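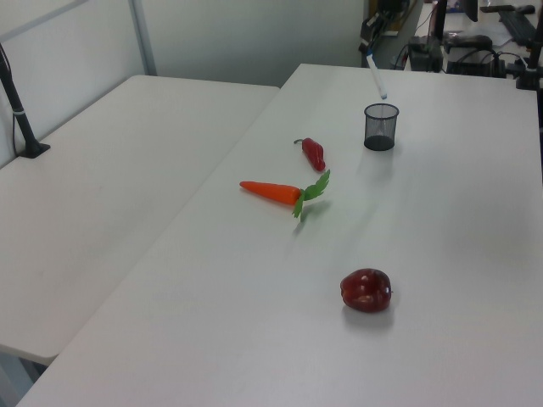 Pen-into-pot, practice table, groceries in attendance.

Stullville Robot Club Forum > Competition > Javisel Challenge > Pen task: how much should we be moving the veg?

mildpanic
Joined July 2020
Posts: 2

Hello all. I've inherited the data side of our entry for the Javisel Challenge because I missed the meeting where jobs were handed out, so please be gentle.

The task for our group is the easy one, by which I mean the one we haven't managed. Pick up pen, put pen in mesh pot. The rules say there must be other objects on the table and that the robot must leave them alone. We have a carrot, a chilli and an apple, all from the toy box.

We've recorded 546 demonstrations so far. The rules let us hand in up to 900. I went through a big chunk of them last night with a bowl of cereal and my feeling is that the carrot has been lying in more or less the same spot, pointing the same way, for most of its career. The chilli is always just behind it. The apple is off on its own at the front, as if it's been sent there to think.

Is this a problem? And if it is, do we carry on to 900 with more variety or bin the lot and start again? I would like the answer to be "carry on" but I'll try to be brave.

kettle_logic
Moderator

Welcome. Nice to have someone looking at the recordings. Previous policy was to make them and then feel good about the number.

Yes, it's a problem. If the veg never moves, the model has no reason to learn that the veg is scenery. It might learn that the pot is "the thing to the right of the chilli". Then on the day the judges put the chilli somewhere else and you get a pen posted very neatly into thin air.

Don't bin them. Record the rest with everything shuffled and see what happens.

oldsolder

Disagree, and I expect I'll be on my own again.

You want it boring first. Get the thing working on one layout, prove that it works, then change one item at a time. If you shuffle everything at once and it fails, you've learned that it fails. You won't know if it's the pot, the lighting, the carrot or the person driving it.

We named the last model Dullness for exactly this reason. Same pot, same spot, same pen, all term. It was the only thing this club has built that did the same thing twice.

kettle_logic
Moderator

It did the same thing twice because it was doing the same thing whatever you put in front of it. We took the pot away and it still did it.

oldsolder

Consistent.

torqueandbiscuits

Can I come in as one of the people who drives the arm? The reason the carrot doesn't move is that the reset sheet says "return objects to start positions" and we are obedient. If you want it moved, the sheet has to say move it, and it has to say where. If you tell six tired students to put a carrot "anywhere", you get the same three places, all of them near whoever's standing closest.

Also the pot keeps getting nudged and put back by eye, so there's a bit of natural variety for you, free of charge.

mildpanic

That's useful, thanks. I hadn't seen the reset sheet. Is there a copy that isn't the one with tea on it?

torqueandbiscuits

There is not.

seam_allowance

Different complaint. Has anyone checked what counts as the end of a demonstration? I was labelling some of these for the Goossens people (they lent us the labelling software, and they'd like to see it used) and the drivers don't agree with each other. Some stop the recording the moment the pen's let go. Some back the arm right off and then stop. A couple seem to have gone for a sandwich. My longest one is 2491 frames and the interesting part of it is over very early on.

So the model sees a lot of table with nothing much going on and decides that this is the job.

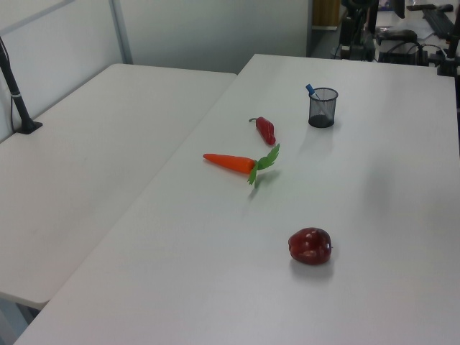
For labelling I've been calling it done when the pen is in the pot and the arm is clear of the table, and cutting everything after that. If it's leaning, it still counts. The rules say "in", they don't say "upright", and I've read them more often than is good for me.

What I can't fix at my end is the start. Some people begin recording with the arm parked, some begin with the pen already held. Those are two different tasks and we've got them in the same folder under the same name.

mildpanic

Oh no. How mixed is it?

seam_allowance

Mixed enough that I stopped keeping a tally and put the kettle on.

kettle_logic
Moderator

Right, that worries me far more than the carrot. If it starts with the pen already held, there's no picking up in it, so half of what we're marked on is missing. Could those go in a separate folder? We can still use them for the putting-in part.

oldsolder

I'd like it noted that a boring, consistent procedure would have prevented this.

kettle_logic
Moderator

Noted. I'd like it noted that you wrote the procedure.

oldsolder

I wrote the first page. The tea wrote the rest.

hexbolt_harriet_no_relation

Lurker from the walking robot lot. You're all arguing about the veg but has anyone asked why it's a mesh pot? We borrowed it for something last year and our depth camera hated it. You can see the table straight through the sides. Half the points went through the holes and landed on whatever was behind. I'd swap it for a plain mug and save yourselves the bother.

mildpanic

We can't, sadly. The rules say mesh pot. I think it's there to be annoying. We only use ordinary colour cameras for this one, so perhaps it annoys us less than it annoyed you?

hexbolt_harriet_no_relation

Then I withdraw the mug. Make sure you get plenty with the pot in different places though. White table through black mesh is one thing, apple through black mesh is another.

torqueandbiscuits

Nobody has ever put the apple behind the pot. It wouldn't occur to us. Put it on the sheet.

mildpanic

All right, this is what I've got for a new reset sheet. Please pick holes in it.

1. Before each recording, draw a card. The cards have positions on them for pot, carrot, chilli and apple. Use those positions even if they look silly.
2. One card in five has the apple or the chilli behind the pot as seen from the fixed camera.
3. The carrot is turned each time. The card says which way the tip points.
4. Pen starts on the table. Arm starts parked.
5. Stop recording when the pen's in the pot and the arm is clear of the table.
6. If you knock the veg, stop, throw that one away and draw again.
7. No drinks near the sheet.

oldsolder

Number six is wrong. If you knock the carrot and then carry on and finish properly, that's worth keeping. The arm needs to see what a slightly wrecked table looks like, because sooner or later it'll wreck one.

kettle_logic
Moderator

I was all set to disagree and find I can't. Except that the judges take marks off for touching anything, and if we keep the knocks in then we're teaching it to knock. Could we trim the knock out and keep the recovery?

seam_allowance

"Could we" meaning could I, I take it.

kettle_logic
Moderator

The software's very good, I hear.

seam_allowance

The software is fine. It takes ages to load and it logs me out if I look away. I'll do it if the drivers press the marker button when they hit something. I am not hunting for a carrot moving by a whisker.

torqueandbiscuits

There's a marker button?

seam_allowance

It's the one with "marker" on it.

torqueandbiscuits

I thought that was for when the pen was a marker.

mildpanic

Adding a line about the button. I'm also changing number six to "press the marker button, then carry on if you can".

On oldsolder's point about changing one thing at a time: could we do both? We train one model on the old recordings with the mixed-up starts taken out, and another on those plus the new shuffled ones. Then we try each on the old layout and on a few cards. If the first is better on the old layout, and falls over on the cards, at least we'd know why.

oldsolder

That I can live with. I'd still put money on the first one for the old layout.

kettle_logic
Moderator

So would I. It's the other layouts I'd like to win on. Our slot's in September and I don't think the judges are going to ring us up to ask where we normally keep the carrot.

hexbolt_harriet_no_relation

Could be worth asking, mind.

torqueandbiscuits

One more from the driving seat. Please don't have us do long runs. By the end of a session I'm steering like someone parking a caravan and every one of those wobbles goes into the folder. Swap drivers more often and write the driver's initials in the file name, then if one of us turns out to be a bad influence you can find out who.

seam_allowance

I already know who.

torqueandbiscuits

Rude, but fair.

mildpanic

Short sessions and initials, got it. I'll make the cards tonight. Does anyone mind if I use the backs of the old quiz night ones?

kettle_logic
Moderator

Go ahead. If it says "capital of Peru", turn it over.

oldsolder

Who's got the key to the cupboard with the spare pens in? The blue one's running out, and before anybody says it, yes, I know the robot isn't writing with it. I am.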